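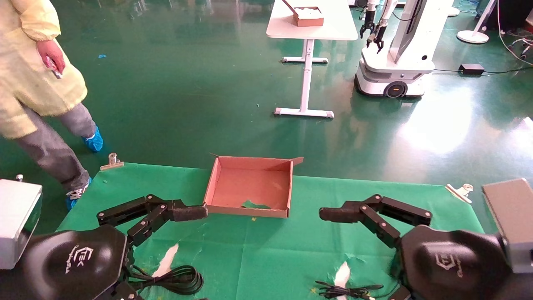
Two-arm tabletop cell, grippers at the left and right sides of a cardboard tray. Work surface covered with green cloth, held at the back corners by binder clips.

Nodton Twin-Arm Tabletop Cell
Supplier: Morikawa
Item no. 126-T
Availability: built to order

Overview
The Nodton cell is a pair of black arms with jointed grippers, set up on one table for two-handed work with trays, small cartons and similar light goods. It is supplied as a complete station. Both arms share one calibration file, so an arm that has been moved or swapped has to be recalibrated together with its partner.

Included
Left and right arm, with grippers fitted
Power supply for each arm
Cable set
Padded fingertips, one spare pair per gripper
Green table cloth and clips
Calibration plate
Setup sheet and service log

Setup
Place the table on a level floor and lock the feet before mounting anything on it. Bolt the bases down finger-tight, run the alignment routine, then torque to the value on the setup sheet. Distance between base centers is 64 cm. The arms will run at other spacings, but the stock calibration file will not be valid.

Lay the cloth before the first calibration. It changes the surface height slightly, and a station calibrated on the bare tabletop will press too hard when the cloth goes on. Pull it flat toward the front edge and clip the back corners. Clips must sit outside the sweep of both elbows.

Leave slack in each arm cable for full base rotation. Coil the excess beside the base and keep it clear of the gripper path. Do not tie the coil to the arm.

Routine care
Start of shift: wipe fingertip pads with a dry lint-free cloth. Check that both grippers close evenly. Home both arms with the table clear.
Weekly: check base bolts, cable strain relief and clip position.
Monthly: run the 13-point reach check and enter the result in the service log. If either arm fails a point, repeat once with the tray removed before recalibrating.

Solvents lift the adhesive under the pads. Use water with a drop of dish soap for residue, and let the pads dry fully before powering up.

Fingertip replacement
1. Power off both arms and wait for the status light to go out.
2. Support the gripper by hand. The wrist joint is not braked when unpowered.
3. Remove the two screws at the back of the fingertip and slide it forward.
4. Fit the new fingertip and tighten the screws evenly.
5. Restore power, home both arms and run the grip zero routine.
Replace both fingertips on a gripper at the same time. Mixed wear causes the tray to rotate during a lift.

Cloth replacement
Small tears outside the work area do not affect operation. Replace the cloth when a tear reaches the tray position or catches a fingertip. Recheck surface height afterward.

Spare parts
N-127 Fingertip pair, padded
N-131 Arm cable
N-140 Table cloth, green
N-142 Clip set

Service contact: Ritu Mathur, Morikawa parts desk. Quote the serial number of both arms when ordering.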